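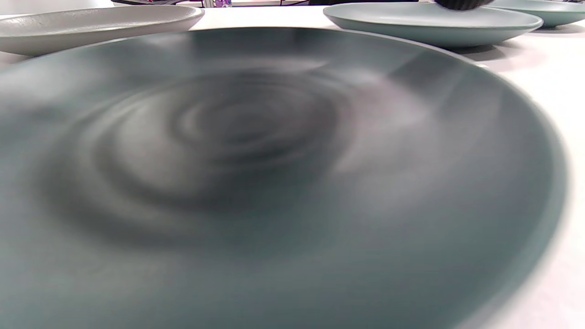
Wrist view, dark plate close to the camera, paler plates behind it.

Wrist camera only: policy stalls over dark plates but not light ones

Posted by Dennis Bakilana, Feb 2, 2021
3 comments · 14 shares

I'm trying to repeat the plate-stacking result from the Beaudoin write-up, the one where the policy is trained only on demonstrations recorded with a hand-held gripper and then moved to an arm. No outside camera at all. I have 456 demonstrations, most of them recorded in January, all on a white table with shallow plates in a few matte colors.

Light plates are fine. The policy goes to the rim, closes, lifts. With the dark gray plate it gets close and then hovers. Sometimes it drifts toward the middle of the plate and closes on nothing. I ran 20 trials per color and the dark one is clearly the worst.

The frame at the top is typical of what the camera gets near the end of the approach. The dark plate is strongly blurred and there are lighter and darker rings on it that I can't tell are glaze or reflection. The near rim is out of view below the picture. I've tried training longer and it made no difference. Is this an exposure problem, or do I need more data? I'd like to avoid adding a second camera, as then it isn't the same method any more.

tallow_bench

Two different things could be going on and you should separate them before you record anything.

First, check what the policy sees at the size you feed it. If you shrink the image before training, do the same to that frame and look at it. The right rim of the dark plate is a slightly lighter strip against white, so it ought to survive. The rings in the middle have plenty of contrast too, and my guess is that the network is treating one of them as an edge. That would fit the drift toward the middle.

Second, look at how your demonstrations are spread by color. 456 is a fair number for one task, but if only a small part of them use the dark plate you have a thin set for the hard case. Count them.

A test that costs you nothing: put the dark plate where the lamp doesn't reflect off it and run your 20 trials again. If it gets better, it's the light. Then record new dark-plate demonstrations with the lamp in several positions. Color jitter in training won't help much with reflections, they move when the camera moves.

Also lock the exposure if your camera allows it. With a white table, auto exposure can shift a lot as the dark plate fills the view.

Mimcombe

had the same thing with bowls. got a wider lens and it went away. never found out why

R. from Ondcombe

Agree with the first reply on exposure. I would add history. If the policy gets only the current image, it has no way of knowing where the near rim went once it leaves the view. We gave ours the last few frames plus the gripper pose and the hovering mostly stopped. Our set was 241 demonstrations, so smaller than yours.

Check your time offset between camera and pose as well. Ours was wrong for weeks and it looked a lot like bad grasping.

Related
Gripper width reads zero after calibration
How many demonstrations for a two-step task?
Drilis mount: camera works loose during recording
Splitting 2208 episodes into train and test sets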